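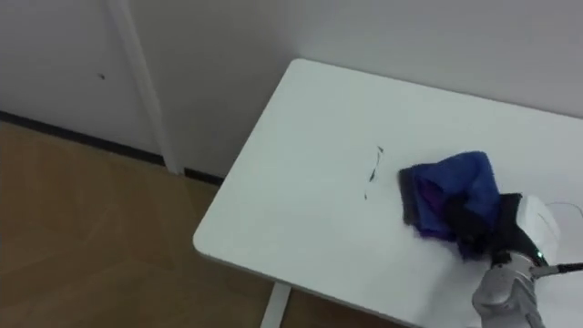 Clakmont 닦기 데이터셋 README

안녕하세요! Clakmont 저장소에 들어오셨네요. 로봇을 원격으로 조종해서 하얀 테이블 위의 얼룩을 천으로 닦게 한 시연 기록을 모아 둔 곳이에요. 코드는 별로 없고 데이터가 거의 전부입니다. 학습 코드를 찾으러 오셨다면 train_baseline 폴더에 제가 쓰던 스크립트가 하나 있긴 한데, 큰 기대는 하지 마세요(변수 이름이 부끄러운 수준이에요).

이 문서는 제가 그때그때 덧붙여 쓴 거라 순서가 좀 들쭉날쭉해요. 급하시면 "폴더 구조"랑 "알고 쓰셔야 할 것들"만 읽으셔도 돼요. 나머지는 수집을 직접 해 보려는 분들한테 더 도움이 될 거예요.

무엇이 들어 있나요

공개본에는 에피소드 426개가 들어 있어요. 에피소드 하나는 조종자가 시작 버튼을 누른 때부터 종료 버튼을 누른 때까지고, 보통은 천을 집고, 얼룩 쪽으로 옮기고, 닦고, 손을 떼는 것까지 담깁니다. 여기에 따로 실패 에피소드 73개가 failures 폴더에 있어요. 426개 안에 포함된 숫자가 아니니까 더해서 쓰시든 빼고 쓰시든 마음대로 하시면 됩니다.

구간 라벨은 모두 2709개예요. 실패 폴더 쪽에는 라벨을 안 붙였어요. 붙이려고 두 번 시도했는데, "어디서부터 실패인가"를 두고 Harvey Cormier 씨랑 저랑 의견이 끝까지 안 맞아서 그냥 뒀습니다. 혹시 좋은 기준이 있으면 이슈로 알려 주세요, 진심으로 궁금해요.

각 에피소드에 담긴 것:

머리 쪽 카메라 영상
작업 공간을 바라보는 고정 카메라 영상
양팔 관절 위치와 명령값
그리퍼 열림 정도와 명령값
조종기 입력 원본
에피소드 메모 (조종자가 한 줄로 적은 것, 없는 경우도 많음)

힘 센서 값은 없어요. 제일 많이 받는 질문이라 미리 적어 둡니다. 닦기 작업에 힘 정보가 없는 게 말이 되냐고 하시면 할 말이 없는데요, 손목 쪽 값이 너무 튀어서 넣었다가 오히려 쓰는 분들이 헷갈릴 것 같았어요. 대신 관절 명령값이랑 실제 위치의 차이를 보면 얼마나 눌렀는지 대충은 짐작할 수 있어요.

폴더 구조

episodes: 성공 에피소드, 번호별 하위 폴더
failures: 실패 에피소드, 구조는 위와 같음
labels: 구간 라벨, 에피소드마다 파일 하나
calib: 카메라 보정값
tools: 재생기, 변환 스크립트, 동기화 확인용 스크립트
train_baseline: 앞에서 말한 그 스크립트

에피소드 번호는 중간에 빠진 데가 있어요. 녹화가 제대로 저장되지 않았거나 제가 지운 것들인데, 번호를 다시 매기면 예전에 받아 간 분들 쪽이 다 꼬이니까 그대로 둡니다. 번호가 이어진다고 가정하고 반복문을 돌리면 바로 에러가 나요. Thibault Texier 씨가 이걸로 반나절을 날렸다고 해서 tools 안에 목록 파일을 하나 만들어 뒀으니 그걸 읽어서 쓰세요.

시작하는 법

1. 저장소를 받고, 데이터 묶음은 릴리스 페이지에서 따로 받으세요. 저장소 안에는 용량 때문에 맛보기 에피소드만 있어요.
2. 압축을 episodes, failures, labels가 나란히 있도록 푸세요. 한 단계 더 안쪽에 풀리는 압축 프로그램이 있더라고요.
3. tools의 재생기로 아무 에피소드나 하나 열어 보세요. 두 카메라 영상과 관절 그래프가 같이 움직이면 된 거예요.
4. 동기화 확인 스크립트를 전체에 한 번 돌리세요. 시간이 꽤 걸리니까 커피 한 잔 하고 오시면 딱 좋습니다.
5. 본인 학습 코드에 맞게 변환하세요. 변환 스크립트는 두 가지 형식을 지원하는데, 두 번째 형식은 Amrit MacDonald 씨가 보내 준 거라 저도 속속들이 알지는 못해요.

재생기에서 영상이 검게만 나오면 대부분 코덱 문제예요. 재생기 설정에서 소프트웨어 디코딩을 켜면 느리지만 나오긴 합니다.

작업 설명

작업 자체는 정말 단순해요. 테이블에 어두운 자국이 있고, 파란 천이 있고, 로봇이 그 천을 쥐고 자국을 닦는 거죠. 사람이 하면 생각도 안 하고 끝나는 일인데 원격으로 해 보면 생각할 게 갑자기 많아져요. 천을 어디를 집을지, 얼마나 들지, 내려놓을 때 어느 면이 바닥에 닿을지 같은 것들이요.

천은 일부러 펴 놓지 않고 시작합니다. 처음에는 반듯하게 접어서 놓고 찍었는데, 그렇게 학습한 정책은 천이 조금만 구겨져 있어도 허공을 집더라고요! 그래서 초기 분량은 전부 버리고 구겨진 상태에서 다시 찍었어요. 구겨진 모양은 정해 놓지 않았고, 매번 손으로 한 번 쥐었다가 테이블에 툭 떨어뜨렸습니다.

자국도 모양을 정해 놓지는 않았어요. 길게 휘갈긴 선도 있고 작은 점도 있고, 둘이 같이 있는 경우도 있어요. 점만 찍은 에피소드가 상대적으로 적은 편이라, 그 부분 성능이 중요하시면 따로 가중치를 주시는 게 좋아요. 메모 파일에서 "점"으로 검색하면 상당수가 걸러집니다. 다만 조종자마다 메모 습관이 달라서 완벽하진 않아요.

성공의 기준은 좀 느슨합니다. 종료 시점에 고정 카메라와 머리 카메라 양쪽에서 봤을 때 자국이 눈에 띄게 줄었으면 성공으로 쳤어요. 완전히 사라진 것만 원하시면 라벨 파일의 clean 항목이 yes인 것만 쓰세요.

구간 라벨은 이렇게 나눴어요

접근: 손이 천 쪽으로 움직이기 시작해서 닿기 직전까지
집기: 그리퍼가 닫히기 시작해서 천이 잡힐 때까지
옮기기: 천을 쥔 채로 자국 쪽으로 가는 동안
닦기: 천이 자국 위에서 움직이는 동안
다시 집기: 중간에 천을 놓치거나 일부러 고쳐 잡는 경우
놓기: 그리퍼를 열고 손을 빼는 동안

"옮기기"랑 "닦기"의 경계가 제일 애매해요. 천을 끌면서 옮기는 조종자가 있고 살짝 들어서 옮기는 조종자가 있거든요. 끄는 쪽은 천의 앞자락이 자국에 닿는 순간을 경계로 잡았고, 드는 쪽은 내려놓는 순간을 경계로 잡았어요. 라벨은 제가 먼저 붙이고 Keegan Bélanger 씨가 다시 봤습니다. 서로 다르게 본 곳은 Keegan 씨 의견을 따랐어요(저보다 훨씬 꼼꼼하세요).

"다시 집기"가 여러 번 나오는 에피소드도 그대로 넣었어요. 깔끔하게 한 번에 끝난 것만 모으면 보기에는 좋은데, 정책이 천을 놓쳤을 때 뭘 해야 할지를 전혀 못 배우더라고요.

수집 환경

수집은 Marciniak 작업실의 한쪽 방에서 했고, 대부분 9월에 찍었어요. 로봇은 세워 둔 채로 쓰고, 발은 에피소드 도중에 움직이지 않습니다. 조종은 Pirik이라는 저희 쪽 원격 조종 도구로 했어요. 조종자 손의 자세를 로봇 손 자세로 넘겨 주고, 나머지 관절은 알아서 풀어 주는 방식이에요. 손가락 쪽은 트리거 하나로 열고 닫기만 해요. 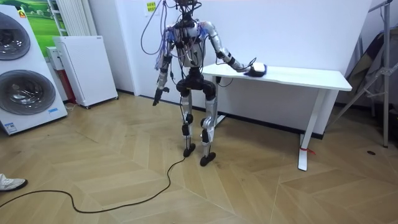

작업 테이블 옆에 선 로봇. 왼팔은 테이블 위로, 오른팔은 내린 자세.

방은 평소 쓰던 그대로예요. 배경을 천으로 가리거나 가전을 치우지 않았고, 고정 카메라 영상에는 사람 발 같은 것도 가끔 들어옵니다. 배경이 깔끔한 데이터가 필요하시면 머리 카메라만 쓰시는 걸 추천해요. 테이블하고 벽, 바닥 조금이 거의 다라서 훨씬 단순하거든요.

케이블은 수집 내내 저희를 괴롭혔어요. 손목 쪽 케이블이 테이블 가장자리에 걸리면 로봇은 아무 말 없이 그냥 힘으로 당겨 버려요. 그래서 에피소드 사이마다 팔을 한 번 크게 돌려 보고, 선이 걸리는 데가 없는지 보는 습관이 생겼습니다. 바닥에 늘어진 선도 발로 밟지 않게 조심하시고요. 저는 두 번 밟았고, 두 번째에는 그날 수집을 접었어요.

조종하는 사람을 위한 메모

저희 방식대로 추가 수집을 해 보려는 분들이 있어서 적어 둡니다. 정답은 아니고 제가 익숙해지면서 남긴 요령이에요.

처음 한두 번은 녹화하지 말고 그냥 놀아 보세요. 천을 집었다 놨다, 테이블을 끝에서 끝까지 쓸어 보고요. 손 감각이 붙기 전에 찍은 건 어차피 나중에 지우게 돼요.

천은 불룩하게 솟은 쪽을 집는 게 편해요. 납작하게 깔린 자락을 집으려고 하면 손가락이 테이블을 긁고, 그 상태에서 더 내리면 보호 정지가 걸립니다. 솟은 데를 옆에서 깊숙이 물고 살짝만 들어 올리세요. 너무 높이 들면 천이 축 늘어져서 닦는 면이 제멋대로 바뀌어요.

닦을 때는 빠르게 왔다 갔다 하고 싶은 마음을 참으세요! 저도 성격이 급해서 이게 제일 어려웠어요. 조종자 눈에는 멀쩡해 보여도 로봇 팔은 조금 늦게 따라오기 때문에, 방향을 빨리 바꾸면 자국 양쪽 끝을 못 가고 가운데만 문지르게 돼요. 끝에서 한 박자 쉬고 돌아온다고 생각하시면 얼추 맞습니다.

시선도 은근히 중요해요. 로봇 카메라 화면만 보고 조종한 것과 테이블을 맨눈으로 보면서 조종한 것은 나중에 데이터로 보면 꽤 달라요. 맨눈으로 보면 카메라에 안 보이는 정보로 판단을 하게 되니까, 정책 입장에서는 영문을 알 수 없는 동작이 섞이는 거죠. 공개본은 화면만 보고 조종한 것으로 통일했습니다. 예외는 메모에 "직시"라고 적어 뒀어요. 몇 개 안 되니까 신경 쓰이면 빼세요.

피곤하면 멈추세요. 오후 늦게 찍은 에피소드는 제가 봐도 동작이 흐물흐물해요. Sushil Kaushik 씨는 저녁에 더 잘한다고 하는데, 재생해 보니 정말로 그렇더라고요. 사람마다 다른가 봐요.

손으로 직접 잡고 가르치기는 왜 없나요

초반에는 로봇 팔을 손으로 잡아서 움직이는 방식도 해 봤어요. Grilico 쪽 분들이 그 방식으로 컵 옮기기를 잘하셔서 저도 부러웠거든요. 그런데 닦기에서는 제 팔이 머리 카메라 영상에 계속 들어왔고, 누르는 힘도 로봇 것인지 제 것인지 알 수가 없었어요. 그 기록은 공개본에 넣지 않았습니다. 궁금하시면 메일 주세요, 정리가 안 된 채로라도 괜찮으시면 드릴게요.

걸러낸 것들

명령값과 영상 사이의 시간 차이가 200밀리초를 넘는 구간이 하나라도 있으면 에피소드를 통째로 뺐어요. 좀 과한가 싶기도 했는데, 남겨 둔 채로 학습하면 닦는 동작이 자국보다 한 뼘씩 옆으로 밀려서요. 시작 버튼만 누르고 아무것도 안 한 기록, 누가 방에 들어와서 인사하느라 조종을 멈춘 기록도 뺐습니다.

반대로 어설픈 건 남겼어요. 집다가 한 번 헛손질하고, 닦다가 천이 말리고, 뭐 그런 것들이요.

알고 쓰셔야 할 것들

방 하나, 테이블 하나에서 찍었어요. 다른 테이블로 바로 옮겨 가면 잘 안 될 가능성이 큽니다. 특히 어두운 색 테이블은 해 본 적이 없어요.

천은 파란색뿐이에요. Amrit 씨가 다른 색 천으로 시험해 봤더니 접근 단계부터 망설이는 것처럼 손이 떨렸다고 해요. 색 증강을 강하게 주면 나아진다는데 제가 직접 확인하진 못했어요.

조종자 수가 적고, 그중에서도 제 에피소드가 제일 많아요. 제 버릇을 그대로 배운다는 뜻이에요. 저는 놓기 전에 천을 꼭 한 번 꾹 누르는 버릇이 있는데, 학습한 정책도 똑같이 하더라고요. 처음 봤을 때 좀 민망했습니다. operator 항목으로 나눌 수 있으니 골고루 섞어 쓰세요.

조명은 따로 통제하지 않았어요. 시간대에 따라 벽과 테이블의 밝기가 조금씩 달라요.

그리고 이걸 안전과 관련된 데 쓰지는 말아 주세요. 사람이 가까이 있는 상황에서 돌리는 것도 저는 권하지 않아요. 저희는 조종할 때도 정책을 돌릴 때도 정지 버튼을 손에 쥔 사람이 한 명 더 있었어요.

자주 받는 질문

실패 에피소드는 학습에 넣어도 되나요?
넣어도 되긴 하는데 저는 평가기 학습에만 썼어요. 모방 학습에 그냥 섞으면 실패까지 열심히 따라 합니다.

양팔을 다 쓰는 에피소드가 있나요?
없어요. 양팔 값이 다 기록되긴 하지만 쉬는 쪽은 거의 안 움직입니다. 입력 차원을 줄이고 싶으면 쉬는 팔을 빼도 괜찮아요.

고정 카메라 위치가 에피소드마다 조금 다른 것 같아요.
맞아요, 눈썰미 좋으시네요! 중간에 한 번 누가 건드려서 각도가 틀어졌어요. calib 폴더에 전과 후의 보정값이 둘 다 있고, 어느 쪽을 써야 하는지는 에피소드 정보 파일에 적혀 있습니다.

상업적으로 써도 되나요?
LICENSE 파일을 먼저 봐 주세요. 거기서 답이 안 나오면 이슈보다는 메일이 빨라요.

고칠 것과 하고 싶은 것

점 모양 자국 에피소드 더 찍기
천을 뒤집어서 깨끗한 면으로 다시 닦는 동작 넣기
에피소드 메모를 통일된 형식으로 정리하기 (몇 달째 미루는 중이에요)
재생기에서 구간 라벨을 바로 고칠 수 있게 하기
손목 힘 값 다시 시도해 보기

도와주고 싶으신 분은 언제든 환영이에요. 라벨 오류를 찾으셨으면 에피소드 번호랑 어느 구간인지만 적어서 이슈로 올려 주세요. 직접 고쳐서 보내 주실 때는 labels 폴더의 파일만 건드려 주시고, 공백이나 줄 순서는 그대로 두시면 제가 비교하기 편해요.

고마운 분들

조종을 같이 해 준 Sushil Kaushik, 라벨을 봐 준 Keegan Bélanger, 변환 스크립트를 보내 준 Amrit MacDonald, 번호 문제를 알려 준 Thibault Texier, 그리고 정지 버튼을 쥐고 긴 시간 서 있어 준 Harvey Cormier. 이 데이터로 뭔가 만드셨으면 링크 하나만 보내 주세요. 영상이면 더 좋고요!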